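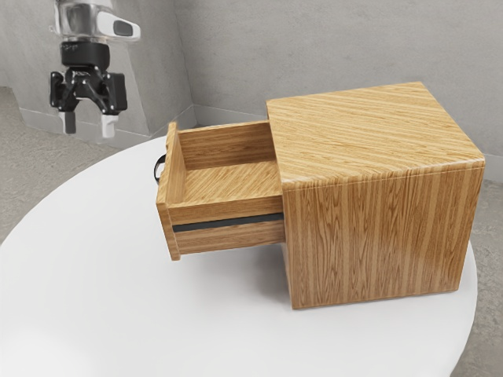
19 February 2023

The Sastum runs finished overnight and I've been grinning at the table of numbers since breakfast. Patricio Toledo's idea was to stop rewarding the arm for drawer distance alone and add a small term for how well the fingers line up with the handle before they close. Nine seeds, 200 test episodes each, and the spread between seeds has shrunk to almost nothing! The old Riditier baseline wandered all over the place.

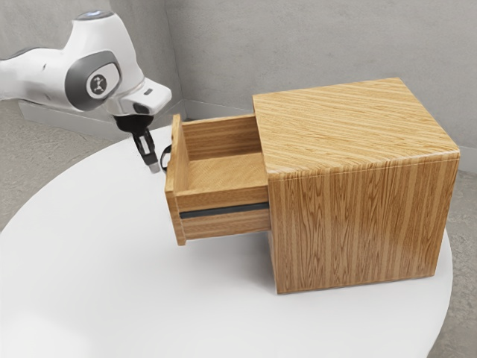

Alignment is still the part I want to understand better. I went back through the renders with the policy's value estimate plotted next to them, and it climbs well before any contact. With the fingers hovering just beside that black loop on the drawer front, the critic is already fairly sure of itself – which I love, and also don't quite trust. Patricio thinks it may be reading the drawer position and ignoring the gripper. Easy to check: freeze the drawer, jitter the wrist, plot again.

Started that on Planska before dinner, 162 start poses. Must remember to fix the logging path first next time, I lost an hour to it. Then friction.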